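Looking After a Quartz Watch at Home

Battery changes. A three-hand quartz watch normally runs two to three years on a silver oxide cell. If the second hand starts jumping several seconds at a time, the end-of-life indicator has come on and the cell should be replaced within a week or two. A flat cell left in the case can leak and damage the circuit.

Read the code on the old cell before buying a new one. Two cells can share a diameter and differ in thickness, and the thicker one will bow the contact spring. Handle the replacement with plastic tweezers. Metal tweezers across both faces will short it.

Opening the back. Look for a small lip or notch on snap backs and use a case knife there. Screw backs need a two- or three-point wrench, set to the slots before any pressure is applied. I use a Plumier case holder, which grips at the lugs and has lasted well. Put tape over polished lugs first.

Gaskets. Take the gasket out, wipe the groove with a lint-free stick, and inspect the rubber for flat spots. Grease lightly with silicone. Clorner sells gaskets in assortments of 955 pieces, far more than one household will use, but the small sizes are hard to find singly. A new gasket does not restore the depth rating. Only a pressure test will confirm that.

Bracelets. Arrows inside the links show the direction the pins go out. Drive them in the opposite direction on reassembly. Remove equal numbers from each side of the clasp where possible, and use the micro-adjustment holes for the remainder. For a 19 mm lug width, do not squeeze in a 20 mm leather strap; the edges will curl.

Small parts and work surface. Work on a pale, hard surface with a raised edge. Keep cells, pins and screws in separate compartments.

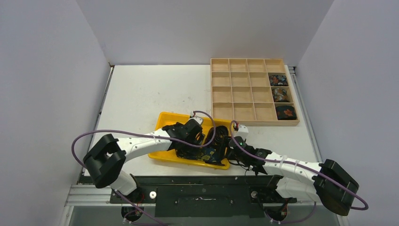
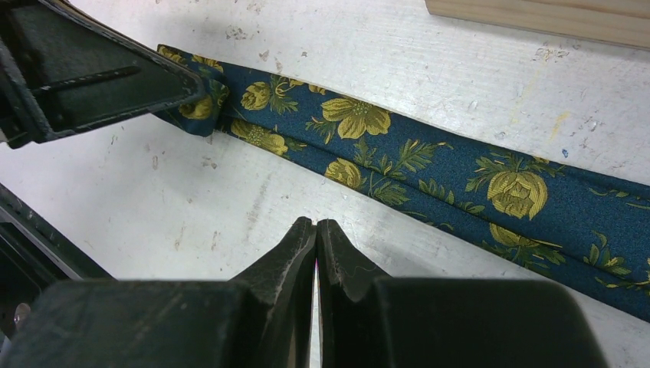

Storage. Keep spare watches away from speakers, tablet covers and magnetic bag clasps. A quartz movement may stop in a strong field and will usually restart once moved away, though the time will need resetting. For long storage, remove the cell. Pulling the crown reduces the drain on many movements but leaves the stem opening less well sealed.

Setting. Avoid changing the date between 9 p.m. and 3 a.m., when the calendar gears may be engaged. Move the hands to 6 a.m. first, then use the quick-set position.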